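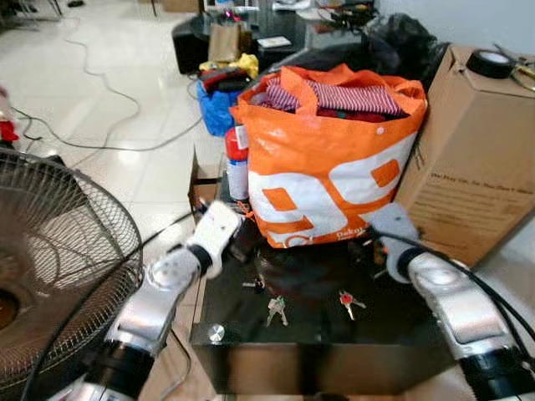 Last changed: March, by Traian Hodoroagă

Skulodmont data card -- rules for home sessions

3,049 episodes, two-arm, recorded at Mellumness. Read before you add any.

Start with both grippers clear of the cabinet top. Keys, scissors, spray cans: log each one in the Toma sheet. Cables off the arm if you can, and note it if not.

Stop after 3 failed grasps. Dont nudge things by hand mid-episode -- mark it bad and restart.

Over 693 episodes predate these rules, tagged "old". Keep them out of the Skiltesano split untill rechecked.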